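Dernesthorpe Gallery: Setting Up the Door Cell

Simulation notes from the Badine bench, May

For this gallery I collected a few views from our simulated door cell, which we call Dernesthorpe. The cell is one robot with two arms, one small bathroom, and one door with a round knob. We built it to prepare the robot for the doors at the Perkbridge building, where many of the old knobs are still in use. Before we run any test, the cell must be set up in the same way each time, and most of my working day goes into this setup. I write down here how I do it, so that the colleagues who take over the cell in the evening can follow the same steps.

The first thing I check is the wrist camera. In our software, Quartey, the wrist view opens in its own window, and I keep it open during the whole setup. The knob should sit in the middle between the two fingers. If it is to one side, the fingers do not touch it at the same moment, and the first contact pushes the wrist away. I correct this in the arm position and never in the camera settings. A person who moves the camera offset to make the picture look nice will have a good picture and a bad grip. 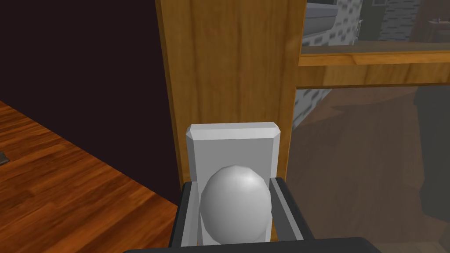
After the centering comes the finger opening. We use 60 percent of the full opening for the approach to the door. With a wider opening the fingers come too near to the backplate corners when the wrist is a little rotated, and with a smaller one there is no margin for error. The value is stored in the cell file, but please read it again after each update of Quartey. Two times the update has put back the default value without any message, and I lost a whole morning before I understood why the grip had become so poor.

The contact settings are in the same file. I keep the friction of the finger surface a little lower than what we measured on the real gripper. It makes the task harder in simulation, and I prefer this. When the friction is too high, the robot can turn the knob with a very lazy grip, and later we believe it is ready when it is not.

Then I move to the body view. It looks down over the robot's own body and both arms into the room. I use it for the start pose, because the wrist views are too close to show where the arms are in relation to the walls and the floor. The gray body panel should stay at the bottom of the view, and both grippers should be in front of it. If one arm is missing from the view, the joint values were not loaded completely, and it is better to load the pose again from the beginning than to drive the arm back by hand.
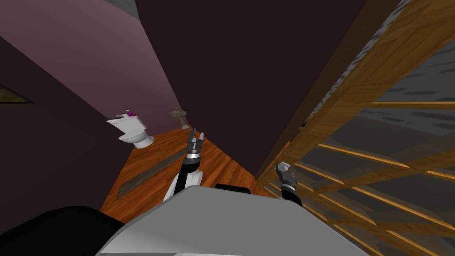 The start pose has small errors that grow with time. Every reset leaves a very small rest in the shoulder joints, and after a long series of runs the arms do not begin from exactly the same place. I now do a full reload of the robot model after each series. It takes two minutes — a good moment to get a coffee — and it saves much discussion about the results.

Please leave the room objects where they are. The toilet and the other bathroom pieces are part of the layout, and their positions are saved together with the door. In the past somebody removed a few of them to make the drawing faster. The robot then had a different background for its cameras, and we could not compare the new runs with the old ones.

The last point is the check at the knob. I close the fingers slowly, one small step after another, and I watch the two contact values in the side panel of Quartey. They should rise together. When only one of them rises, I open the fingers, go back to the centering, and begin again. I do not try to repair it with more closing force. The force hides the error for a short time, and then it appears again in the turning movement, where it is more difficult to find.

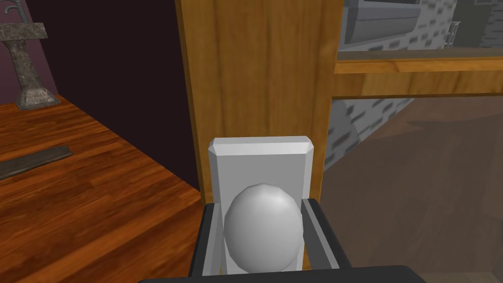

Reading time: 4 min

When both values are good, I save the cell file with a new number and write one line in the log: the finger opening, the friction value, and the version of Quartey. Please do not overwrite an old file, even if the change is very small. The Badine bench reads the same folder, and they need to know which file belongs to which series.

One problem is still open. The glass beside the door makes the depth values unstable in some wrist positions. For now I mask this area in the depth input, with the mask saved under the name of the cell. If you change the approach angle, the mask has to be drawn again.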